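Lesezeit: 5 Minuten

Annotationsrichtlinie Bad/Waschtisch: ab wann gilt Glas als "gereinigt"?

jasten_ops
Für das Diltura-Set (manuelle Vorführungen, Hotelbad, Kopfkamera) fehlt eine verbindliche Regel für die Aufgabe "Glasteile reinigen". Derzeit labelt jeder anders. Vorschlag: drei Phasen, nämlich Abspülen, Ablegen, Fläche wischen. Phasenwechsel ist der erste Kontakt mit dem nächsten Objekt.

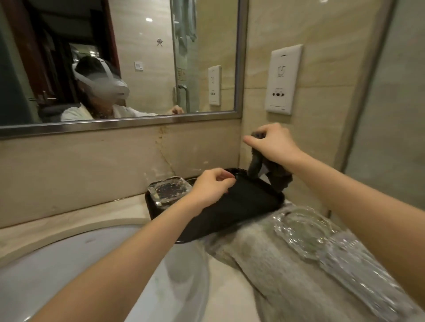

kantenfall
Erster Kontakt reicht als Kriterium nicht. Bei zweihändiger Arbeit haben beide Hände oft verschiedene Ziele: links liegt die Hand auf dem schwarzen Tablett, rechts hebt sie das dunkelgraue Tuch an. Welches Objekt zählt? Ich würde pro Hand ein eigenes Label führen, sonst lernt die Policy Mischzustände. Bei uns waren von 690 Episoden 84 deswegen unbrauchbar.

jasten_ops
Verdoppelt den Aufwand. Gegenvorschlag: führende Hand labeln, die andere nur als "stützt" oder "frei".

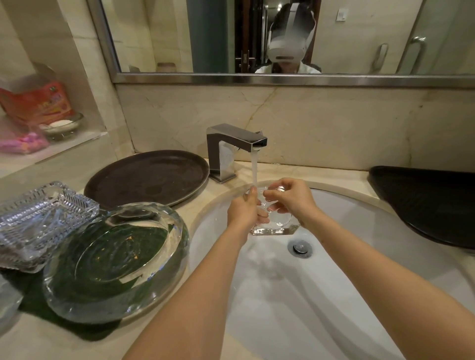 mbrerk
Führende Hand ist beim Spülen nicht definierbar. Im Leitfaden von Brerkcombe steht deshalb "bimanuell" als eigene Klasse, Mindestdauer 20 Frames. Kürzere Abschnitte werden der Nachbarphase zugeschlagen. Zur Ausgangsfrage: "gereinigt" gar nicht vergeben. Sauberkeit von Klarglas ist im Einzelbild nicht prüfbar, Wasserkontakt schon.

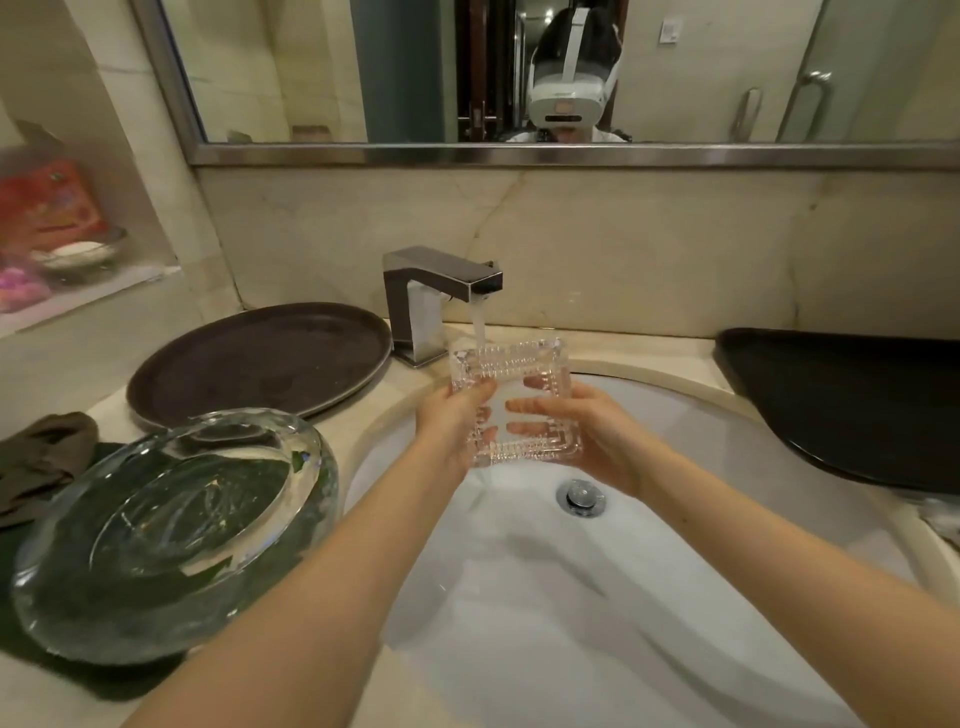
Klasse "bimanuell", Objekt: Aschenbecher, Wasserkontakt: ja

kantenfall
Damit kann ich leben. Bleibt der Spiegel: Reflexionen der Person sind nach meiner Lesart keine zweite Instanz und bekommen keine Box.

jasten_ops
Spiegelregel übernommen. Bei der Mindestdauer widerspreche ich, 20 Frames verschlucken kurze Umgreifbewegungen. Im Entwurf stehen jetzt 5.

mbrerk
Mit 5 bekommt ihr Flattern an jeder Phasengrenze. Viel Spaß beim Review.

Kommentare (2)

bermudez_lab: In der Bermúdez-Fassung vom Juli war transparentes Material ein Pflichtattribut. Bitte wieder aufnehmen.

tropfkante: Gilt die Spiegelregel auch für Glastüren?

Zuletzt aktualisiert: 30.04.2018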